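Workshop Tips: Getting Good Use Out of the Brirlow Hand-Held Gripper Kit

Posted July 30, 2021

The Brirlow kit is a pair of hand-held grippers you use to show a task to a robot arm. You do the job by hand with the grippers, the kit records it, and the files go into the Truvatden software that comes with the subscription. We have been renting a set since November at the 6-month rate. These are the habits that have saved us the most time, plus a few complaints near the end.

Before you start

Charge both grippers overnight. The battery gauge drops slowly until it reads 18 percent and then goes in a hurry, so treat 18 as empty.

Wipe the marker cubes with a dry microfiber cloth. Glass cleaner left a haze on one of ours, and tracking was poor until we replaced the stickers. Replacement sheets are sold separately.

Clear more table than you think you need. A job that takes up one placemat of space when you do it with your fingers takes up twice that with the grippers on.
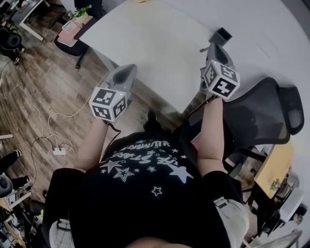 Cable management is where most of our bad takes came from. The cable should drop clear of your forearm and never cross in front of the marker cube. With the black cable running down past the forearm from the right gripper, you can still reach toward the far edge of the table. Leave enough slack for a full reach, then tape the rest down behind you. Painter's tape is fine and comes off clean.

Holding the grippers

Keep your wrists loose. New users squeeze the handle the whole time and their hands are sore after 80 takes.

Hold the cubes so the printed faces stay open to the tracking camera. If you catch yourself rolling a wrist to see the object better, move your feet instead.

Go at half your normal speed for the first session. The Truvatden software will flag takes that are too fast, but it does so after the upload, and by then you have wasted the afternoon.

Rest your elbows between takes, not during them. A leaning elbow makes the path jerky on playback.

Setting up objects

Start with things that have flat sides. Small boxes and blocks are easy. Leave bags, cloth and anything shiny for the second week.

Mark starting spots with a pencil dot or a bit of tape. Move the dots every so often, or the arm will learn one spot and miss all the others.

White tables work well for dark objects. For white or clear objects, put down a sheet of craft paper and tape the corners.

Looking after the finger pads

The pads are the part that wears. On ours the black mesh on the inner face holds up well against plastic and cardboard and picks up lint from towels. Use a soft toothbrush and plain water, and let them dry before the next session. Don't use rubbing alcohol – the manual warns against it, and we didn't test it.

Check that the two pads face each other squarely before each session. Open the gripper, hold it at arm's length over the table and look through the gap. If one pad leans, loosen its screw a quarter turn, straighten it and tighten again.

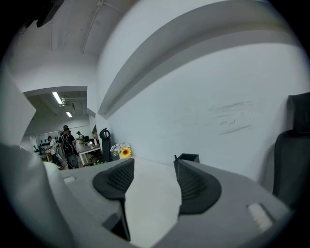
What we would change

The case is too small. Both grippers fit, the cables fit, and the charger has to ride in a separate bag.

The plan includes 1000 uploads, and discarded takes count toward the total. Delete bad ones on the tablet before you sync.

The Aguirre table stand, sold as an add-on, is worth having if you leave the grippers out between sessions. The Jikov wrist straps are not. They slid around and we went back to bare arms.

Phone support was good once we got through. Have your serial number ready, printed inside the battery door where it is hard to read without a flashlight.

Rent or buy

Rent first. If you have one or two jobs to teach, the rental will cover it. A shop that changes its packing or sorting every few weeks should price the purchase plan – spare pads come with it, and those add up.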